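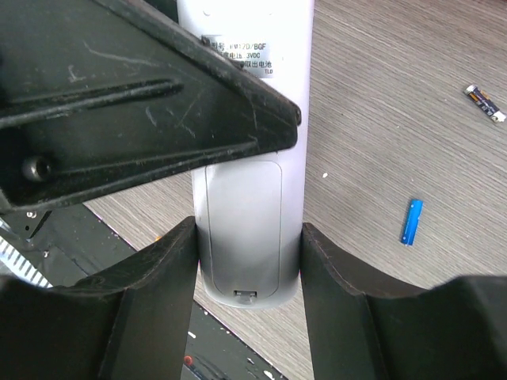 Stavside empties its remote drawer, finds 22 remotes and one air conditioner

21/07/2020

The lending shelf at the Stavside community hall has always had a drawer for remote controls. People in Zistthorpe drop them off when the appliance dies, on the theory that somebody will want one. So far, six people have.

Demetrio Ortuño went through the lot this week and laid out 22 remotes, most of them missing their battery covers. One long white one still has its cover, shut flush, and a silver-gray label on the back giving 3VDC and a line of Chinese ending in 取出电池, which means "take out the batteries." It is advice the rest of the drawer could have used. Ortuño filled a jam jar with dead cells, several of them furry.

The hall itself owns one thing that answers to a remote – an air conditioner over the stage, stuck at the same setting since December.

"I pointed every one of them at it," Ortuño said. "I got the projector screen to come down."

Residents can claim a remote at the front desk until the end of the month. Ignacio Cifuentes has already asked for two, and says he'll work out what they're for at home.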